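Grendargate Cable Sleeve and Tie Kit
by Undville

If you've ever crawled under a desk to unplug one thing and come out holding three, you already know why we love this kit so much. The Grendargate is our soft woven sleeve, sold on a spool with a bag of small reusable ties, and it turns a tangle of cords into a single neat line you can run wherever you like. It opens along its whole length, so you can lay your cords in without unplugging anything (a big deal if you have a router that takes forever to wake up!).

The weave is polyester, quiet to the touch and easy to cut with kitchen scissors. We finish it with a lengthwise overlap so it closes on itself. Add a cord later, take one out, change your mind twice - it doesn't care.
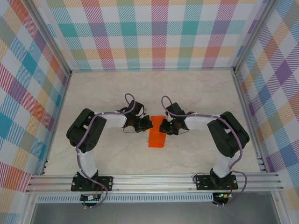

Color is the part we get most excited about. Most cable gear comes in black or gray, and those are fine, but a bright cord is a pleasure to trace when you want to know what goes where. Look at the purple cable held on with little white ties, and how easily your eye follows it up through the arc and back down past the base. We like the same thing behind a TV or along the leg of a standing desk. Leave some slack wherever something bends or moves, and put a tie on either side of the slack.

Colors
Ursu (deep purple), Ullia (sea green), plain black, plain white. Ursu and Ullia were small runs last December and sold through so quickly that we made them permanent.

Sizes
Short spool: 583 cm of sleeve
Long spool: 1000 cm of sleeve
Both fit a bundle up to the thickness of your thumb. A thick power brick cord plus two or three thin ones is a comfortable fill.

Ties
White hook and loop, soft on the back, safe on thin cords. Snug is enough. If the sleeve puckers, back off a little.

Care
Wipe with a damp cloth, or take it off and hand wash in cool water. Hang to dry. Please keep it away from heaters and stove tops.

Cutting tip
Wrap a bit of masking tape around the spot and cut through the middle of the tape. You get a clean end, and the tape peels off afterward. A quick pass with a lighter isn't needed with this weave, so skip it.

Item 747, long spool. Item 700, short spool. Extra ties are sold separately in white and black.

Page updated Thursday, September 5, 2019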